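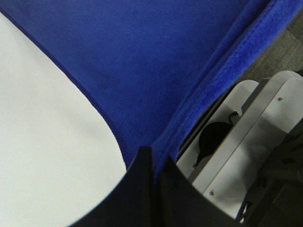 Blue pile cloth on the white top, right edge folded over, left hem lying in its curve.

2018-05-24

Cloth care and folding, bench 2. Continues the March pages on pile fabrics.

Purpose: settle a fold for the royal-blue bench cloths that does not leave a hard crease across the working area. The cloths go under finished parts during inspection, and a crease shows up as a ridge that small parts roll against. Yeshi Sisay asked for one method written down so that both shifts store them the same way.

Material. Blue cloth from the Ambaye order, soft pile on the face. No fiber content on the delivery slip. Nuria has written to Ambaye for it. Until they answer, treat as synthetic and keep the iron away from it.

Surface condition. Faint mottling over the flat part, plus a few darker smudges. The mottling is probably pile direction: brushing with the flat of the hand moves it. The smudges do not move with brushing. Marked them with chalk on the back and left them for the wash test below. I would not call them oil without a blotter check.

Fold trials. All done dry, on the white top, wiped beforehand with the Pliker cleaner and left to air.

Trial A, quarter fold. Quick, stacks well. Two creases crossing at the center, which is the worst place for them. After a night under the 600 g plate, the cross was still visible the next noon. Rejected.

Trial B, thirds, pile inward. Creases fall outside the middle but the pile mats where it faces itself. Brushing recovers most of it. Acceptable if we run short of shelf width.

Trial C, loose roll of the long edge, then roll the remainder toward the hem. No flat crease anywhere. The starting edge stands up as a thick ridge and wants to open again if it is not held for the first turn. The pile on the ridge looks brighter than on the flat, so do not judge color or cleanliness from that part. Stored one night on the shelf, laid out the next morning: flat to the hand after a single pass with the brush.

Trial D, as C but around a cardboard core from the Stomisix film rolls. Slightly neater, takes too much shelf depth. No improvement in flatness that I could measure.

Decision: C for daily storage. B as fallback. A is not to be used, and the old card on the cupboard door that shows it should come down.

Notes on laying out

Start with the curved hem on the left. It is cut that way to clear the vise, and if the cloth goes down the other way around it bunches at the right and gets caught under the fixture plate. Let the hem find its own line on the white top. Pulling it straight puts diagonal waves in the middle, and those take longer to get out than the fold did.

Smooth from the hem outward. I was going from the center and kept pushing slack into the folded side.

Keep a margin of bare white top showing. Dropped screws are easier to find on the white than in the pile. Nuria prefers 100 mm. I have been using less and have no strong argument for it, so 100 mm it is.

Wash test

One cloth, cold, short cycle, no softener, hung over the rail. Width before washing 600 mm, measured at the middle. Width after drying 598 mm. Inside what I can read with the steel rule, so shrinkage is recorded as none found. Lint in the filter was moderate and blue. Wash these separately from the white wipes.

Blotter check not done. The pack in the drawer is the wrong grade, Cleselmont have the right one on order. The chalked smudges stay as they are until it arrives.

Open points

Fiber content from Ambaye (Nuria).
Blotter check on the smudges, then decide whether that cloth stays on inspection or goes down to general bench use.
Repeat trial C with a full stack of 14 on the shelf. A single roll on its own says little about the bottom ones.
Brush: the stiff one pulls the pile. Use the soft one with the gray handle and order a second.
Does the hem need overlocking again? It is clean along the curve where I checked it, but I only ran a finger over the upper half.

Added after lunch. Yeshi tried C from the written steps without me at the bench and rolled it pile outward. The steps did not say which way. Step 1 now reads "pile facing in." Her roll was tidy but picked up dust along the whole outside, so pile inward stands for C as well as B. Revised sheet is in the bench 2 folder, old one crossed through.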